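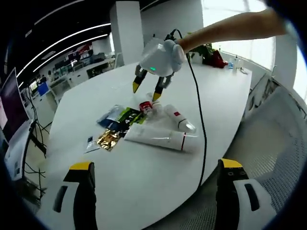 Catégorie : Vie de bureau | Fil déroulé, 11 messages

Imprimer | Envoyer par e-mail

1/ Mercredi, j'ai voulu poser mon thé sur la grande table blanche du bureau. Je n'ai pas pu. J'ouvre donc un fil sur les choses qui vivent sur les tables communes, sujet que personne ne m'a demandé de traiter.

2/ Contexte : on a emménagé au plateau Plestine au mois d'avril. Table courbe, plantes vertes au fond, grande fenêtre, lumière magnifique. Le mail d'accueil parlait d'un « espace de respiration ». Il a respiré 3 jours.

3/ Le premier objet posé sur une table commune est toujours minuscule. Un sachet. Un petit tube. Quelque chose qu'on reprendra « en repassant ». Dans mon ancienne boîte, chez Estdale, un tube de colle est resté en transit plus longtemps que certains stagiaires.

4/ Ensuite les objets s'appellent entre eux. Le tube attire le flacon, le flacon attire le paquet de quelque chose à grignoter, le paquet fait venir un emballage doré qui brille et dont je ne saurais pas vous dire ce qu'il contient. J'ai regardé sans toucher. Toucher, c'est déjà adopter.

5/ Irén Mészáros (achats, deux bureaux plus loin, la seule d'entre nous à savoir où sont les éponges) défend la thèse du tri par famille. Ce qui se mange d'un côté, ce qui se met sur la peau ou les cheveux de l'autre. Je lui ai dit que c'était ambitieux. Elle m'a répondu que c'était le minimum pour un adulte.

6/ Je dois reconnaître que les tubes me posent un problème personnel. Un tube blanc couché, avec un peu de rouge dessus, peut être à peu près tout : crème pour les mains, dentifrice, colle, mayonnaise. On ne découvre la vérité qu'en l'ouvrant, et là il est trop tard pour le sandwich.

7/
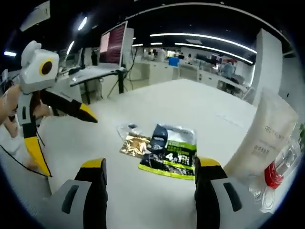
La question des sachets de snacks est plus politique. Un sachet fermé sur une table commune, c'est à qui ? Ma position : une heure de propriété privée, ensuite négociation. Prenez le doré et brun, avec de la nourriture bien dorée imprimée dessus, en partie passé sous son voisin vert au gros « 4 » : il est dans une situation d'occupation caractérisée. Et à côté, debout comme un vigile, un grand cylindre crème marqué « REVITALIZ... ». Je n'ai pas lu la suite. Le début me concernait déjà assez.

8/ Le voisinage snack/cosmétique est un vrai sujet. À 16 h, quand on tend la main sans quitter l'écran des yeux, la différence entre se nourrir et se revitaliser tient à quelques centimètres – je ne donnerai pas le nom du collègue, il se reconnaîtra à l'odeur de son clavier.

9/ Solutions envisagées jusqu'ici :
– le panier Pisby à 11 euros, proposé par Irén, « pour que ça ait au moins un bord »
– une étagère Major à 67 euros, refusée par la compta en une ligne, sans bonjour
– le mail collectif, envoyé à 44 personnes, auquel on m'a répondu deux fois, dont une pour me demander si les snacks étaient à prendre

10/ Je suis pour le panier. Tout en sachant très bien ce qui arrive aux paniers. Un panier, ça dit aux gens qu'il y a de la place. Chez Estdale on en avait un, puis un panier pour ce qui débordait du panier, puis une cousine du directeur est venue faire du rangement et on n'a plus jamais retrouvé l'agrafeuse.

11/ En attendant j'ai bu mon thé debout à côté des plantes. C'est plutôt agréable. J'ai juste posé ma cuillère sur la table, je la reprends en repassant.

Ajout du soir : Irén me signale que le panier est commandé, et que la cuillère, elle l'a vue.

Mots-clés : bureau, rangement, open space, goûter

Ce site utilise des cookies pour mesurer son audience. Accepter | Refuser | Paramétrer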